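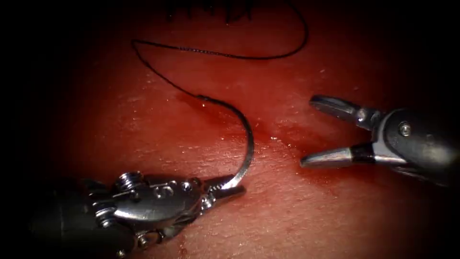
## 4. What a closed wound tells us, and what it doesn't

Most reports on suturing practice grade the finished row. A rater looks at the spacing, looks at the knots, checks whether the edges meet, and writes down a number. We have done this ourselves and we no longer trust it much. In the Korska series, 786 rows were scored this way, and the two raters agreed well enough to please a reviewer. What they agreed on is less clear. A row can be evenly spaced and still have been made with bites that are too shallow, and the surface gives little of that away.

The earlier Kollel protocol tried to deal with this by scoring the needle as well as the row. It asks where along the curve the needle is held, at what angle the point meets the tissue, and whether the needle is turned through its arc or pushed. These are sensible questions. Our doubt is whether they can be answered from a single view. A curved needle seen from one side can look square to the wound when it is tilted well off it, and Shanthi Mollah, who rescored part of the set from a second angle, changed her grip score in 111 cases.

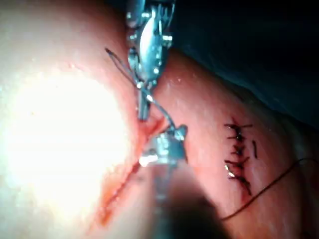
Glare makes the matter worse. Wet-looking surfaces throw back light in patches, and the patches tend to sit where a rater most wants to see. The protocol tells raters to "use judgment" when the wound edge is washed out. We would prefer that they leave the box blank. A guess entered as a score looks exactly like a score once it reaches the table, and the mean does not remember which was which.

### 4.1 The thread

Thread handling gets one line in the Kollel form and deserves more. Figure 4 shows the kind of moment we mean, with closed or nearly closed jaws at the tissue and the lower end of a strand lying directly over the tips.

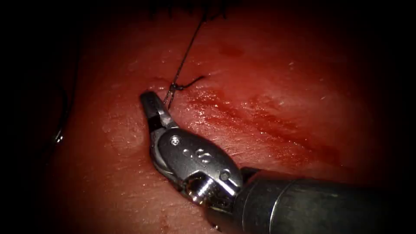 **Figure 4.** Instrument tips against the tissue below a strand of suture.

A rater given only such a moment may call it a grasp, a miss or a pause, and we have seen all three entered by experienced people. Jozef Bakker argues that the thread should be scored over the whole stitch, from the first bite to the last throw, and never from stills. We agree in part. Scoring the whole stitch is slow — the 1878 stitches in the Proteteo set would take one rater most of a year — and a tired rater brings errors of a different sort.

Slack is the other problem. The form treats a loose loop as untidy and takes off a point. We know of no good evidence that a loose loop, left clear of the needle's path, leads to a worse closure. It may only look worse. 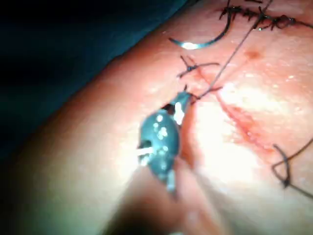
Tension, by contrast, matters a good deal and is hardly measured at all. Puckered edges are taken as a sign of pulling too hard, but raised margins can also be there before any thread is tightened, so the sign is weak unless the rater has seen the wound beforehand. Wickramasinghe's revised form adds a check of the open wound for this reason. It is a fair start, though we have yet to see it tested by anyone outside the group that wrote it.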